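Chapter 9
Two-Handed Grasping with a Packaged Kit

Firms that once built their own robot hands now tend to buy them in pairs, with the wiring and control software supplied. This chapter takes one such product, the Preleren kit sold by Stivberg, and assesses it as a buyer would: what is in the box, what must be added, and how well the two hands work together.

The kit suits small objects on a flat surface. Its setup guide, written by Concetta Parisi, runs to 33 pages and assumes that the arms are already fitted and tested. Section 9.1 covers mounting and cabling; Section 9.2 covers the approach, in which both hands open and take up positions on either side of the object before any contact is made.
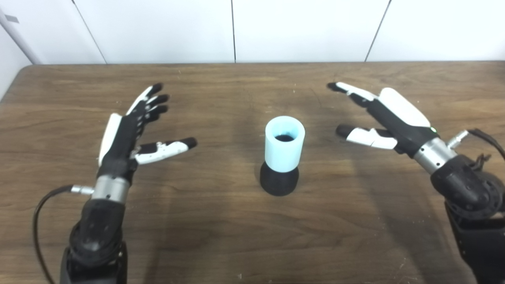
Timing is the harder problem. If one hand closes early, the object is pushed towards the other and the planned grip no longer fits — a fault treated in Section 9.3, together with the settings that limit it.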